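Search this blog Go

Second interview at Orko
19 Oct 2019

I had my second interview for the support engineer job at Orko. The first was a phone call with Liesl Lehner, mostly about my CV and why I wanted to leave Henao.

This one took all morning. I had to find a fault in a log file with 2,000 lines and then explain it to Anselmo Usuga, who would be my manager. I got there in 30 minutes, after going down one wrong path with the time stamps.

They asked very little about certificates. They did ask how I deal with angry callers, and I could have prepared that better.
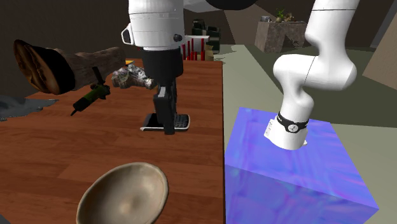

Handirthorpe Tech Careers Club

Three of us from the club have applied. Warrick has his interview next, so I've sent him my notes. I should hear by the end of the month.

Print | E-mail this post
Contact | © Emiko Tamura | Back to top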